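Chapter 4

The Pencil Case Problem: Small Containers and What They Teach About Storage

In this chapter
Why small containers fail before large ones do
Capacity, access and return
The daily set and the reserve
Reading a container by its opening

Key terms: daily set, reserve, stray, return cost, mouth

4.1 Starting small

Chapter 3 ended in the stockroom of the Onyshchenko building, with its tall shelves and its forklift aisle, and you may have been hoping for a bigger building. We are going to look at a pencil case.

There is a sound teaching purpose behind this. A stockroom is hard to rearrange before lunch. A pencil case can be emptied, sorted, refilled and regretted in 10 minutes, and every mistake people make with a stockroom they have already made, in miniature, with a pencil case. They buy one that is too large. They fill it because it is too large. Then they keep the one pen they use in a coat pocket.

When the school supply office at Sutstead turned out its lost property cupboard one November, it logged 949 loose writing tools and 57 cases to put them in. Most of the cases were empty. The tools and the containers had been living on neighboring shelves, like relatives after a wedding. The office sorted the lot by type and found that highlighters made up an unreasonable share of it.

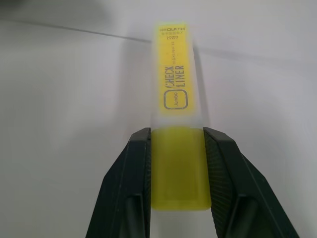

A highlighter is a poor citizen of any container. It tends to be fatter than a pen, it is wanted in short bursts, and between bursts it gets put down wherever the reader happens to be. We call an item like this a stray: something that has a place, in theory, and spends most of its working life outside it. Strays are not caused by bad character, whatever you were told at home. They are caused by return cost, meaning the effort it takes to put a thing back compared with the effort of leaving it where it is. Leaving it where it is costs nothing, so the competition is stiff.

4.2 Capacity, access and return

Three questions can be asked of any container. How much does it hold? How easily does a thing come out? How easily does the same thing go back in? Shops answer the first question in large print and leave you to discover the other two.

The Hevolov desk tidy, a product we will meet again in Chapter 9, holds 15 pens and surrenders them gladly. Putting the fifteenth one back takes two hands and some language. Its capacity is excellent, its access is good and its return is dreadful, and so in practice it holds as many pens as its owner has patience for.

A soft pouch makes a different bargain. It gives a little, which helps on the way in, and it lies down, which does not help at all on the way out. You cannot see what is in it. You can only remember, or dig.

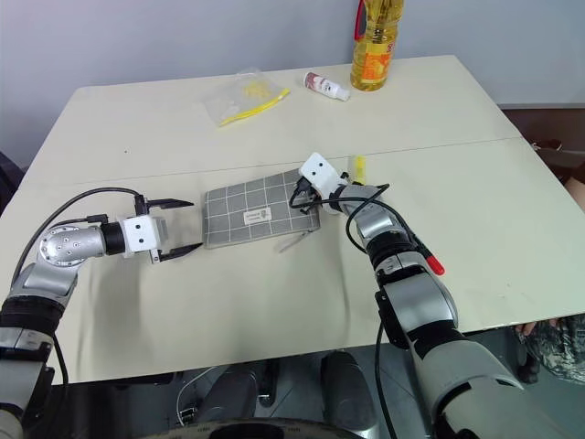
Every packing job has a moment when the container and its contents are both on the table and not yet on speaking terms. It is the best moment to make decisions, and most of us waste it looking for the zipper. A pouch lying flat, like the dark gray one with the white grid lines, tells you its outline and very little else, while a yellow marker standing on end a short way off tells you its height and that somebody will knock it over. Lay the tools beside the pouch before you put anything inside. If the row of tools is wider than the pouch, you have learned something for free. Students at this point usually try diagonals. Let them; it passes.

The opening deserves its own name, and we will call it the mouth. A long mouth lets you see the contents and lets the contents see daylight, often all at once and over the edge of the desk. A short mouth keeps things in and keeps you out as well. As a working rule, the mouth should be at least as long as the longest thing you expect to fetch in a hurry. Rulers are excused, as nobody has ever fetched a ruler in a hurry.

4.3 The daily set and the reserve

Empty any well-used case and you will find two populations. The daily set is what gets used between breakfast and supper. The reserve is everything else: the spare black pen, the spare spare, the compass from a geometry class now safely in the past, and a marker that dried out and was put back in case it improved.

The reserve is where space goes. It is seldom large at first. It grows by good intentions, one pen at a time, until the daily set has been pushed to the bottom and its owner is out shopping for a bigger case. The Jastimley method, covered in full in section 4.6, has you pack the daily set first, close the container, open it again, and only then admit the reserve. The closing and opening feel foolish. Do them anyway, and notice how much nicer the container is to use at that stage than it will ever be again.
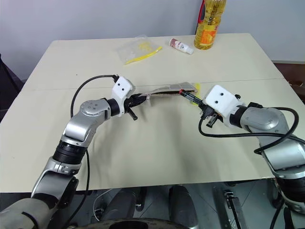 Figure 4.3 Black marker with a red cap, near one end of a flat gray-and-brown strip.

Caps come up in the exercises, so a word on them now. A cap adds length, and it makes a marker easier to pick out among its neighbors if the color is a strong one. It is also a separate object waiting for its chance. When you measure a capped tool, measure it with the cap on, as it will be stored. Measuring it bare is how people come to own cases that fit everything they have, provided none of it is closed.

Before you read on

Empty the container you carry most often onto a clear table. Sort the contents into daily set and reserve, and be strict about it. Put the daily set back and time yourself. Then leave the reserve in a drawer for a week and keep a note of each item you go back for. Bring the note to section 4.4, where we will use it to work out your return cost. Blank notes are acceptable and quite common.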